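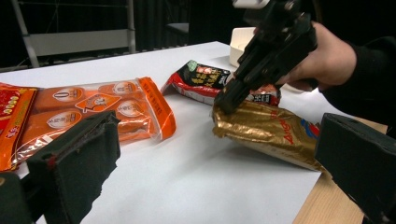 Questions I Get About the Snack Swap

Search this site
Search
Enter keywords

What is the snack swap, anyway?
It's a mail trade I run out of my spare bedroom in Lutow. You send me a box of snacks from wherever you live, and I send you back a box from somebody else. I started it after a friend moved to Bremine and kept mailing me cookies I'd never heard of (I still dream about the ginger ones). We've sent out 1,165 boxes so far!

How much does it cost?
Just your postage, plus $2 for tape and labels. What you spend on the snacks is up to you, but please keep it under $20. I don't want anybody feeling bad because their box was the cheap one.

Can I send chocolate?
October through April, sure. From May on, please don't. I've scraped enough melted bars off the inside of a box, thanks.

What about homemade stuff?
Sorry, no. Sealed packages only, with the ingredients printed on them somewhere. If the label isn't in English, tuck in a note with whatever you can work out, especially nuts, milk and eggs.
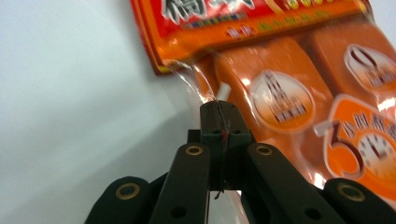 Orange pack with Chinese lettering on a red header.

I have an allergy. Can I still join?
Yes, but tell me on the sign-up form, and read everything again when your box comes. I'm one person with a kitchen table and I do miss things.

How big should my box be?
Shoebox size is perfect. I get mine from Grewal Packaging, the plain brown ones, and they hold up really well. Cookies on top, please, and cans on the bottom!

How long until I get mine?
Usually a couple of weeks. The Botness route is slower in winter, so if you live out that way, give it a month before you write to me.

Is there a waiting list?
There is, and it's more than 200 names long right now. I go in order, so no, bribing me with licorice won't help (people have tried).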